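Brosterstead Sorting Bench -- Progress Report, February

Submitted to the Marnlow Fund by Fabrice Bodin

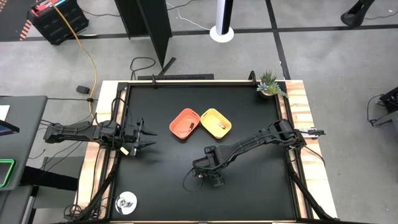
The bench with two small bins and a dish on the black mat.

Summary

Work on the bench layout is on schedule. The black mat is down, the pale wooden edging is fitted along the left and right sides, and we have settled on shallow bins placed next to each other in the upper center of the mat. Spending to the end of February is 3000, against the first installment. The second installment has not been drawn.

What was done

We started the period with deep boxes bought from Levberg. Small cylindrical items went to the bottom and were hard to see from the front of the bench, so the boxes were returned and the refund is in the accounts. The replacements are shallow plastic bins with light rims, one orange-red and one pale yellow. The colors are far enough apart that the written labels we had budgeted for are no longer needed.

The bins now stand touching. We had them a hand's width apart for the first part of the month and items kept ending up in the gap. Small metal pieces go in a round white dish at the lower left of the mat, away from the bins.

The mat itself is the second one. The first, from Sabatier, was gray and had a slight shine under the ceiling lights. The flat black one cost more -- the difference is shown under Materials -- but small silver items are much easier to pick out on it.

Sorting log

749 items went through the bench in the period. Of these, 508 were sorted into the orange-red bin or the yellow one and 241 went to the dish. The log is kept by hand on paper and typed up at 4 p.m. A copy can be sent on request.

Spending

Materials came to 282 more than planned, nearly all of it the mat and a second length of edging after the first was cut short. This was covered from the line for labels and signs. No change to the total is requested.

Problems

The store room at Brosterstead was closed for part of the month for work on the heating, and spare bins could not be reached. Two sorting sessions were moved to later in the month as a result.

The log sheet has no column for items that are put in one bin and then moved to the other. We have been writing these in the margin. A new sheet is being drawn up.

Next period

-- Order four more bins in the same two colors.
-- Try a second dish at the lower right for mixed pieces.
-- Print the new log sheet.
-- Send the Levberg and Sabatier receipts with the next claim.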